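4.2 Comparison of grippers on nested bowls

The Paltex and Susetti grippers were tested on the same arm, with the same controller settings and a fixed camera. Each gripper was given 300 attempts at lifting the top bowl from a nested stack. We chose bowls as the rims sit close together and the fingers have little room to enter. Figure 4 gives the layout.

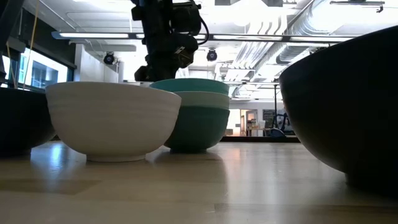
Figure 4. Arm and gripper over the nested stack, with single bowls standing on either side.

The Paltex gripper lifted the top bowl alone in 523 ms on average once the fingers had closed. The Susetti was slower to close but was less sensitive to errors in the height estimate. Most failures with both came from the second bowl lifting with the first. The polished table also gave false edges in the depth map, and Sarkar and Pramanik masked these by hand before the height was computed. Approach speed was held constant, and the arm paused above the rim before each descent. 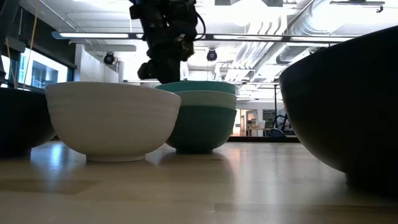
Does the choice of gripper matter more than the camera position?
For nested bowls the camera position had the larger effect. Lowering it to just above table height made the rims easier to separate, and both grippers improved by a similar amount.

Finger wear was checked at the end of each block.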